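Jul 3, 2026

Day two of the trial and my forearms are killing me! I'd forgotten what it's like to do the same small thing with your hands all day. But I did say I wanted to try the Vinen kit properly before we put any money down, so no whingeing allowed (well, a bit, it's my diary).

So, the kit. You get a pair of hand-held grippers, the head and shoulder mounts, a tub of spare finger pads and a login for the Ruddock software, which takes whatever you record and lines it all up. The quote from Undberg came in at 2,786 dollars for 2 grippers with the software for a year, and 3,000 if we want the longer warranty. I keep going back and forth on the warranty. In March I'd have said skip it, but then in March I also said the old rig would last till Christmas, and look how that went.

Setup was better than I expected. The grippers paired first go, the mounts took a lot of fiddling with the straps, and the manual is a translated thing with page 14 in there twice. I had it all going before my coffee was cold, which I'm counting as a win.

We've been doing flowers at the red table, because stems are thin and annoying and if the kit can cope with those then our parcels and cables should be a doddle.

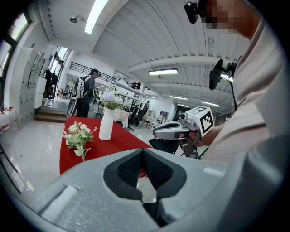 Would I buy it with our own money? Probably one set to start with, and a second if the recordings from Skusbridge come out clean.

The trigger is my favourite part. It's light, it has a proper bit of travel in it, and you can feel where it's going to bite. The weight is my least favourite. It all sits forward of your wrist, and after a long run I was resting my elbow on anything going. Somebody at Undberg must have had the same complaint, as there's a wrist strap listed on their site as an extra – I've emailed to ask if they'll throw it in. Cheeky, but you don't get if you don't ask!

Ruddock is fine once you're in it. Uploads are slow on our connection and the colour of the progress bar changes for no reason I can work out. The plan we're looking at allows 1,000 recordings a month, and I can't see us getting near that with two pairs of hands and my forearms in this state.

Tomorrow I want to try folding tea towels, and I need to remember to charge everything tonight. Also milk, we're out.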